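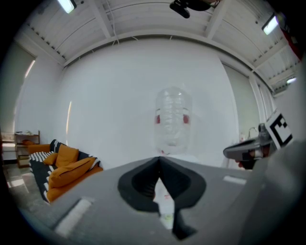 4 min read

About Us

Hi, I'm Esko Valtonen, and I run Makesness, a small evening school for people who want to learn to mend their own clothes. If you've got a coat with a dead zipper hanging in the back of a closet, you're pretty much who I had in mind when I started it.

I should say up front that I didn't come from fashion. I fixed sails. My first real job was in a loft called Kallitz, where I spent years on my knees (really, on my knees, you can't patch a mainsail at a desk) pushing a needle through cloth that did not want a needle in it. When the loft closed I had strong hands, a good pair of shears and no plan at all. A neighbor asked if I could do something with her son's school pants. I did, and then she told her sister, and for one whole winter I was the pants guy.

What got to me was how simple most of it was. People would bring me a hem that had come down and talk about it like a death in the family! I'd fix it while they drank a coffee. After a while I started handing them the needle. Some of them hated that, but most stayed for a second cup, and a few came back the next week with a friend and a bag of socks. That's how the school began, in my kitchen, with the good lamp.

We're in Ulton now, upstairs from the paint store, in a long room with big windows and a floor that slopes a bit toward the street. If you drop a spool it's gone. The rent is fair and the stairs are steep, so please call ahead if stairs are hard for you and we'll meet you at the side door, where there's a freight elevator that works fine as long as you close both gates.

What we teach

The beginner class is called First Thread. It runs six evenings and covers buttons, hems, seams, simple patches and darning. You don't need to own a machine or know what a bobbin is. Bring clothes you really wear, because you'll care more about how they turn out. I've taught people on practice squares and they get bored, and so do I.

After that there's Zippers and Linings, which is the one with the waiting list. Zippers scare people. They scared me too, to be fair, until I'd put in enough of them badly. We do jeans the first night and work up to parkas.

The third class is Thân, and it's my favorite. The name is Vietnamese, and one of our first students suggested it. She told me it can mean the body of a garment, the main piece with no sleeves or collar on it, and that's just what the class is about: taking a shirt or jacket apart at the seams, changing the fit, and putting it back together so you can wear it to work. It's slow going. Expect to say a few words you wouldn't say in front of your grandmother.

Classes are $60 for First Thread and more for the other two, with prices on the sign-up page. If that's a stretch right now, write to me and we'll sort something out quietly. Thread, needles and tea are included. Fabric scissors are on the wall, and they are for fabric. If I catch you cutting paper with them I will be very nice about it and I will remember.

Open table

On Saturday afternoons the room is open to anyone who's taken a class. There's no teaching, just the long table, the machines and whoever turns up. People trade buttons and argue about wool. I usually bring the radio and somebody usually turns it down.

Our next round of First Thread starts in March. You can sign up online or just come up the stairs and ask. If the door's locked, knock loud, I'm probably at a machine.

Esko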